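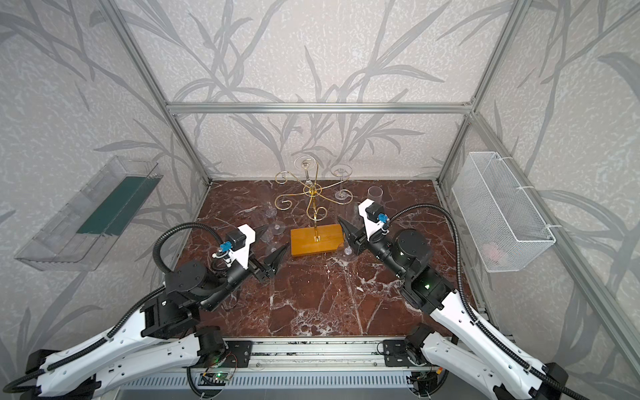 Porte-verres doré, un verre pendu tête en bas, gobelet plastique à droite.

Cahier atelier, novembre, 14 h 20
Projet Enora / porte-verres à volutes, socle bois

Repris le montage là où j'en étais hier soir. Tige centrale resserrée par dessous (vis de 6, la clé traînait dans la caisse Jorkska, évidemment). Plus de jeu à la main. À revoir après une série complète, la dernière fois ça s'était redesserré en route.

Hauteur tige prise au réglet : 202 mm. La fiche Astden dit 200. Pas grave pour nous mais corriger le plan, sinon on va encore percer la cale trop court.

Accrochage. Le pied passe sur la volute, calice vers le bas, ensuite laisser descendre doucement et ne pas lâcher avant que ça porte. Si on présente le pied de travers il accroche le bout de la boucle et tout le porte-verres tourne sur son socle. Fait deux fois ce matin. Tenir le socle ou mettre un antidérapant dessous, le marbre est beaucoup trop lisse. J'ai essayé la pâte adhésive : tient bien mais laisse du gras, galère à nettoyer dans les veines claires.

Ordre de charge : un verre, puis celui d'en face, jamais deux du même côté au début. Noté trois fois dans ce cahier et je l'ai encore oublié. Avec deux verres à gauche ça penche, pas au point de tomber, mais les calices se touchent et le bruit n'est pas agréable.

Verres transparents sur marbre sombre : on perd le bord du pied. Le papier peint à feuillages gris n'aide pas trop non plus, surtout pour ceux du fond. Se baisser et regarder à hauteur de table avant d'attraper. Ou essayer une lampe rasante, à voir, la grosse est chez Giáp et pas rendue.

Gobelet plastique : hors série. Pas de pied, donc rien à accrocher. Je le garde à côté pour comparer la prise, il s'écrase un peu quand on serre, le verre évidement non. Ne pas le compter dans le tableau.

15 h 05, pause, puis verres couchés.

Poser un verre debout puis le suspendre, c'est le cas facile. Couché, autre histoire. Il faut le prendre par la jambe, près du pied, et le retourner pied en haut dans le même mouvement. Par le calice ça glisse et on arrive sur la volute dans le mauvais sens. Les flûtes étroites roulent moins que je croyais, le pied les bloque, elles font un petit arc et s'arrêtent. Par contre deux côte à côte qui se chevauchent : toujours sortir celle du dessus d'abord, sinon l'autre suit.

Distance : ne pas les coucher trop près du porte-verres, les bouts recourbés dépassent plus loin qu'on ne pense et on cogne en relevant. Une largeur de main, bien.
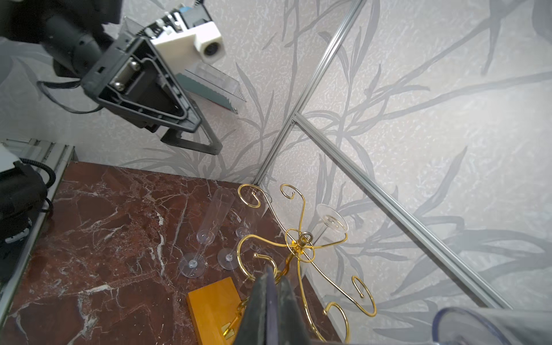 Compteur / casse

Total Enora depuis le début : plus de 2 000 accrochages. Série du jour arrêtée avant la fin, la tige rebouge un tout petit peu (voir plus haut, je m'en doutais). Frein filet ce soir, laisser prendre la nuit.

Casse : rien aujourd'hui. Un éclat ancien sur un pied, marqué au feutre, rangé dans le carton du fond. Ne PAS le remettre dans la série.

Traces de doigts partout sur le doré. Chiffon sec uniquement, le produit à vitres ternit les volutes, essayé sur le bout d'une seule, on voit la différence.

À faire
- antidérapant sous le socle, découper à la forme du bois
- corriger 200 -> 202 sur le plan
- récupérer la lampe chez Giáp
- redemander à Astden si les volutes existent en plus ouvert, les pieds larges passent de justesse
- tableau : séparer debout / couché, là tout est mélangé et on n'en tire rien
- racheter des chifons

Verres rangés pied en bas dans le casier, cartons entre chaque. Fini 17 h 40.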